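衣替えの記録 10月

10月に入って朝の台所が寒くなったので、衣替えをした。毎年、半袖で震えるようになってから慌ててやるのだが、今年はまだ半袖で昼を過ごせるうちに手をつけた。来年の自分のために、手順と数と、うまくいかなかったところを書いておく。

作業は朝の9時に始めて、途中で昼を食べ、夕方の4時前に終わった。去年は二日に分けてしまい、その間ずっと床に服が広がっていたので、一日で済んだのはよかった。

まず、夏のものを引き出しから全部出す。うちの引き出しはLebrunの4段のもので、上の段から、下着と靴下、Tシャツ、シャツと薄手の羽織り、ズボンという順に使っている。出した服はいったん寝室の床に敷いた古いシーツの上に積む。ベッドの上に積むと、終わらなかったときに寝る場所がなくなる。これは一昨年やった。

全部出したら、空になった引き出しを拭く。水拭きのあと乾拭きをして、しばらく開けたままにしておく。奥の隅に糸くずと小さいボタンが溜まっていた。ボタンはどの服のものかわからないが、とりあえず裁縫箱に入れた。裁縫箱には同じようにして入れたボタンがもういくつもある。

次に、出した服を分ける。分け方は去年と同じで、来年も着るもの、部屋着に下ろすもの、手放すもの。迷ったものは来年も着るものに入れず、部屋の隅に別にしておいて最後にもう一度見る。迷ったものを最初から残す側に入れると、ほとんど全部残ってしまう。

今回は数も数えた。靴下と下着を除いて、夏物が100枚近くあった。思っていたより多い。感覚では半分くらいだと思っていた。Tシャツが一番多く、次が薄手のシャツ。ズボンは少なく、毎年同じものをはいている。数えてみて、買うときに「夏物はすぐ傷むから」と理由をつけて買っていたのがよくわかった。傷む前に次を買っているので、増える一方になる。

手放したのは、首まわりが伸びたTシャツ、脇の色が変わったもの、二年続けて一度も着なかったもの。二年着なかったものは、気に入っているかどうかを考えないことにした。考えると一枚に何分もかかる。状態のいいものは駅の反対側のMudonに持っていく。Mudonは古着の引き取りをしている店で、値段はほとんどつかないが、洗ってあれば枚数が多くても断られたことがない。状態の悪いものは切って掃除用の布にした。Tシャツは脇で切り開いて四つにすると、窓の桟を拭くのにちょうどいい大きさになる。

残すものは、しまう前にもう一度洗った。着たあとに洗ってから引き出しに入れているので必要ないと思っていたが、去年それでしまった白いシャツの襟が、今年の春に出したら黄色くなっていた。皮脂が残っていたらしい。今年は前の週から少しずつ、襟と脇に液体の洗剤を直接つけて、しばらく置いてから洗濯機に入れた。洗剤はTritaddenのものをずっと使っている。においが弱いので、しまい込む服にも使いやすい。結果は来年の春にならないとわからない。

乾かすのにも気をつけた。乾いたと思っても、縫い目の重なったところやウエストのゴムの中は湿っていることがある。外に干したあと、部屋の中で一晩ハンガーにかけておいた。この時期は空気が乾いているので、扇風機は使わなかった。扇風機もそろそろ掃除してしまわないといけないが、それはまた別の日にする。

ここからはたたみ方の話。

たたみ方は、引き出しに立てて入れるものと、箱に平らに重ねるもので変えている。ふだんの引き出しは立てて入れる。上から見て何があるかわかるし、一枚抜いても崩れない。季節外の箱は平らに重ねる。半年開けないので、見やすさよりも、折り目がきつくつかないことのほうを優先している。

平らに重ねるときは、大きくて柔らかいものを下に広めに置き、小さくたためるものをその上に置く。ボタンやスナップのついた服は、留めてからたたむと形が安定する。ただ、金具が下の服に当たると跡がつくことがあるので、なるべく上に向けるようにしている。綿のTシャツはきっちり角を出さなくてもいい。どうせ箱に入れると周りから押されて形が整うし、角を出そうとして何度もたたみ直すほうが、しわになる。

昔はたたむ幅を揃えるために厚紙を型にして使っていた。きれいに揃うが、一枚ごとに紙を入れて抜くのが面倒で、三十枚を過ぎたあたりで嫌になる。今は手の幅で適当に決めている。多少ばらついても蓋は閉まる。

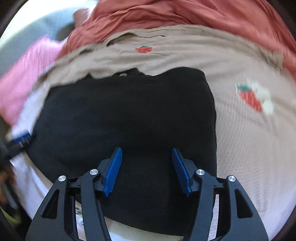 いちご柄のベージュのシャツと、たたんだ黒い服。黒いほうは上のあたりに丸い金属のスナップがついている。

いちご柄は、残すか手放すかで最後まで迷ったうちの一枚。柄がはっきりしているので合わせる服が限られ、今年もあまり着なかった。ただ、着た日は必ず気分がいいので残した。二年着なかったもの、という基準には引っかからないので、ルール違反にはなっていない。黒いほうは迷わず残した。黒い服は夏物にも冬物にも多く、たたんでしまうとどれがどれだかわからなくなる。来年の自分が箱の中で探すことになるので、黒いものは一か所にまとめて入れた。

箱はClulexの蓋つきのもので、押し入れの下の段に横に並べている。幅を測らずに買って一つだけ入らなかったことがあり、それ以来、買い足す前に押し入れの内側を測るようにした。うちの押し入れは下の段の使える幅が90センチで、手前に柱の出っ張りがある。そこを引かずに計算すると入らない。箱は二つ並べるのが限度で、三つ目は上に積む。積んだ箱には軽いものだけを入れる。

詰めるのは八分目くらいで止めた。ぎゅうぎゅうに詰めると防虫剤が効きにくいと袋の裏に書いてあったし、蓋が浮くと虫も入る。防虫剤は服の上に置く。においのあるものとないものを混ぜて使わないほうがいいそうなので、今年はにおいのないものに統一した。交換の時期を忘れないように、袋に「10月」とだけ書いておいた。

箱の外側には中身を書いた紙を貼る。去年は「夏」とだけ書いた箱が二つあって、春に両方開けることになった。今年は「夏 Tシャツ 黒はこっち」「夏 シャツ ズボン」と書いた。字が汚いが、自分が読めればいい。

冬物は逆の順番で出した。セーターは箱から出してすぐ着ると防虫剤の袋のにおいが気になるので、一日風に当てた。去年の春に手洗いしたものが一枚、袖口だけ少し縮んでいた。着られないほどではない。厚手の靴下は片方だけのものが二つ出てきた。もう片方を探したが見つからない。

うまくいかなかったのは、途中で冬物の箱も開けてしまったこと。夏物を全部箱に入れてから冬物を出せばいいのに、昼を食べたあと早く終わらせたくなって同時に始めた。シーツの上で混ざってしまい、長袖の薄手のものをどちらに入れるかで手が止まった。長袖の薄手は結局、引き出しの上から三段目にそのまま残した。11月の初めくらいまでは着ると思う。

来年への覚え書き。箱は足りている。防虫剤は一袋余ったので、先に押し入れの左奥を見ること。ハンガーが足りなくなったので、セーターを干す前に数えること。夏のTシャツは、今あるものが傷むまで買わない。

Mudonに持っていく袋は玄関に置いてある。次に駅のほうへ行くときに持っていく。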